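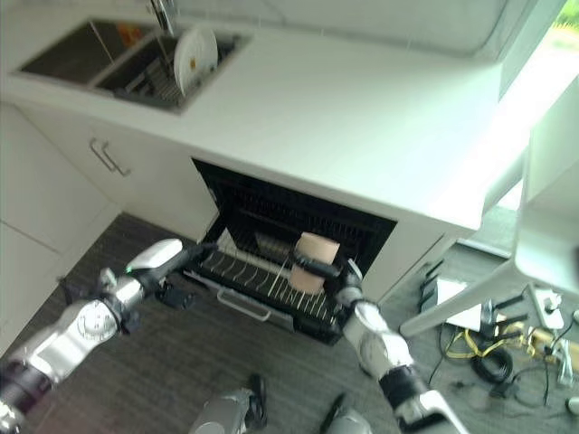
One plate in the rack, back at the kitchen sink.

So I finally joined a choir! I've been threatening to do this since I moved to Voltdale and my friend Theda got so sick of hearing about it that she signed me up herself. Rehearsals are in the old Brandes hall at 7, which means I eat dinner at a ridiculous hour like somebody's grandmother, and then drive over humming.

I hadn't sung in front of another human in 14 years. The last time was a school concert where I came in a full bar early on the quiet part, and I still think about it in the shower. I was sure there'd be an audition. There wasn't, Ingeborg Hollmann (our director, tiny, terrifying, wonderful) just had me sing a scale, said "alto" and pointed at a chair.

I thought I was a soprano! All my life! But she was right, and oh, it's nice down there. The altos share cough drops and get the same note for half a page. My neighbor Aušra sings straight into my left ear when I get lost, and I get lost a lot, mostly around page 5 of the big December piece, where the basses do something sneaky and my brain wanders off after them.

Reading music has come back slower than I hoped. I remember what the dots are, I just can't get from one to the next in time. I've been practicing at home with a little keyboard I got used for 70 dollars - the low F sticks, so I sing that one from memory. The folder they gave me is number 246 and someone before me wrote BREATHE in it in red pencil, all over the place, with more and more underlining. I feel like we'd get along.

The concert is in December and I have to find a long black skirt before then, with pockets if such a thing exists. If you've got a favorite way to learn a harmony line without a piano glued to you, please leave me a comment. I'm trying to have page 5 down before next rehearsal.

Contact | Copyright Voltdale Alto | Back to top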